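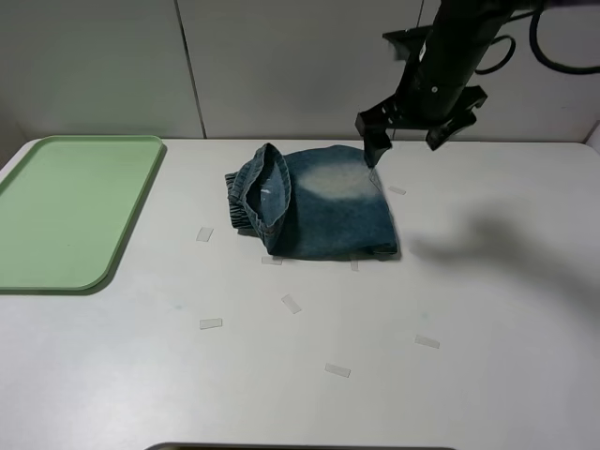
Selling my trousers to strangers

November 6, 2022

In September I decided to get rid of half my clothes. The decision took one evening and a glass of wine. The getting rid of has so far taken the rest of the autumn, and the spare room can currently be entered only sideways.

I blame Okico, which for those of you with tidier lives is an app where you sell your old clothes to other people who should know better. My sister swears by it. She sold a raincoat on there in nine minutes and has been unbearable ever since. So I downloaded it, chose a username (my own name was taken, so I am now my own name with an underscore, like a spy) and set about becoming a merchant.

The first thing you have to do is describe the garment's condition, and the app gives you four choices: New, Like New, Good and Loved. I own almost nothing that is Like New. I own a great deal that is Loved, if by loved you mean worn to the allotment, left in a car and used once to dry a dog. I put "Good" for everything and then lay awake.

The second thing you have to do is answer messages. I had pictured a brisk exchange of money for corduroy. What I got was a woman who wanted to know the distance from the armpit to the hem of a cardigan, and then the same distance on the other side, in case the cardigan was uneven. It was uneven. I had worn it for six winters without noticing, and now I can't see anything else when I put it on, which I still do, because she didn't buy it.

Somebody else offered me 2 pounds for a wool coat priced at 60. I said no thank you. He said 3. I found I had a grudging respect for him and nearly took it.
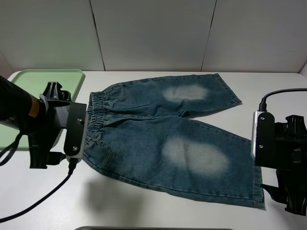

The trouble is that pricing your own clothes means admitting what you paid for them. I kept a list for a week, on the back of a gas bill, with what each thing cost in one column and what I might get for it in the other. The first column reached 300 before I had finished the jackets. I stopped keeping the list. The gas bill was depressing enough on its own side.

And then there is the post office. Ours in Kornudholm is a counter at the back of a shop that mainly sells birdseed, and it opens when it feels like it. You stand between the sunflower hearts and the fat balls holding a parcel made from a cereal box, and the whole queue can see that it's made from a cereal box. I have begun to plan my breakfasts according to what size of thing I've sold. If anyone ever buys the walking boots I'll have to take up some sort of catering pack of muesli.

I did have one real triumph. A man called Wolfram Reinholz bought my brown suit, the one from my cousin's wedding, and sent a message afterwards to say that it fitted him perfectly and that he'd worn it to his retirement do. There was a photo. He looked marvellous in it. I never did; I looked like a supply teacher giving evidence. I've thought about that suit more since it left than in all the years it hung behind the door, and I was so cheered up that I went straight out and bought myself lunch at Ivis, which cost more than the suit had fetched.
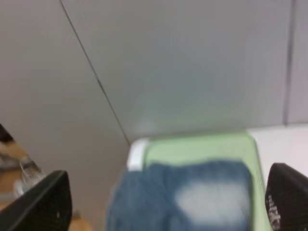 Pale green basket, with a bit of white at the corner.

My method, for what it's worth, is now as follows. Everything goes through the wash first, even if it went in the drawer clean, because drawers have a smell and buyers have noses. I used to iron things as well but gave that up after the incident with the transfer on the running top. Then it all gets folded and goes in piles on the spare bed: listed, not listed, and things I've changed my mind about. The third pile is the tallest. It has most of my jumpers in it, and a waistcoat.

I should also confess that I've started buying. It began with a scarf, to see what it was like from the other end. Then came a Kingi anorak, in mustard, from someone in Wales who described it as Good. It is Loved. It's very Loved indeed, and there's a bus ticket in the pocket, and I have no intention of sending it back.

The wool coat is still available, by the way. I'd take 40.

Contact me | © 2022, all words my own | Back to top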